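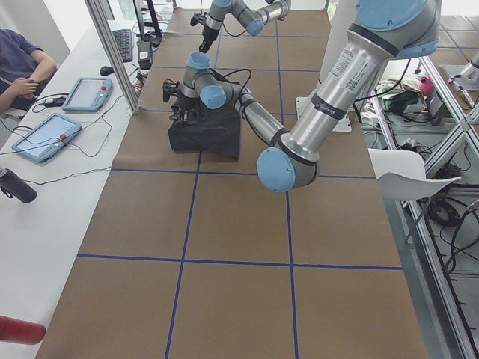

Speaker notes - rules for a shared two-arm table
August 2020, Prodavora site talk. 20 min plus questions

START
Thank Nantana for the slot. Who I am, quick. Ask who has run a two-arm cell before. Wait for hands, dont rush this.

Point of today: house rules, one page, everybody signs. The standard covers the machine. House rules cover the Tuesday when you're tired and the cloth keeps slipping.

RULE 1 - pendants
Two arms, two pendants, both on the desk side, both in reach from one seat. Red stop facing you, never under paper or a jacket.
Say it slow: know which stops kill which arm. At Osgate we found out in July that one pendant stop only dropped its own arm. Other one kept going. Now tested every morning, both stops, both arms, initials in the log.
(Marthinus will ask about linking the stops into one circuit. Yes. Do it. Until then, test.)

RULE 2 - tape
Blue tape on the brown paper is not decoration. Each rectangle is a work zone. One arm per rectangle at a time, and leave an empty row between the grippers when you can.
Paper gets replaced when it tears or wrinkles, tape goes back on the same marks. Jaruwan has the template, ask her, don't eyeball it.

RULE 3 - soft stuff
Cloth is worse than boxes. It bunches, it hides the fingertips, it drags. Black cloth under a black gripper = hard to see where one stops. Slow speed for any cloth job, 400 mm/s was our old limit and it was too fast. Use the cell card number.
Check the thin cable at the wrist before each run. Loop over the cloth is where snags start. Stop, clear it, then go on.

RULE 4 - the desk
Keyboard, mouse, pendants, that's a working desk. Drinks: capped, and off the desk if you can manage it. We argued over this at Treltadska for a whole afternoon, rule stayed.
Cables run along the back. Floor cables tied up at the frame, chairs pushed out of the walkway. Audit item, we've been marked down on it.

RULE 5 - the person
Seated operator stays on the desk side of the post. Hands off the table while either arm has power. If you need to fix the cloth: pause both, say "hands in" out loud, wait for the answer. Yes, even alone. Habit.

LOG NUMBERS (only if theres time)
364 runs logged, 4 stops for a reason we couldnt explain. Go thru one of them. Skip the chart if past 15 min

Q&A
Chaiwat has the sign-off sheets by the door
Light curtain question - refer to Rungnapa, her budget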